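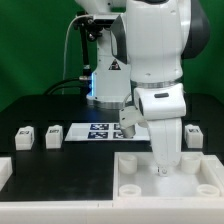 Search the forum Go

Matte black bench tops, any good?

sirkico_80: Thinking of a black top for our small bench at Radcombe. White trays and blocks get lost on the pale one. Any regrets?

plaltano: None. Wipe it daily, as it shows dust.

bench559: I disagree. Grey is easier to live with and hides marks.

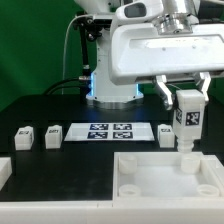 plaltano: Grey is fine for big things. For small white parts I'd still have black.

sirkico_80: Black it is, then.

Comments (2)

mavro400: Ours scratched within a month.

radc3000: Use a mat.

We use cookies. Accept / Manage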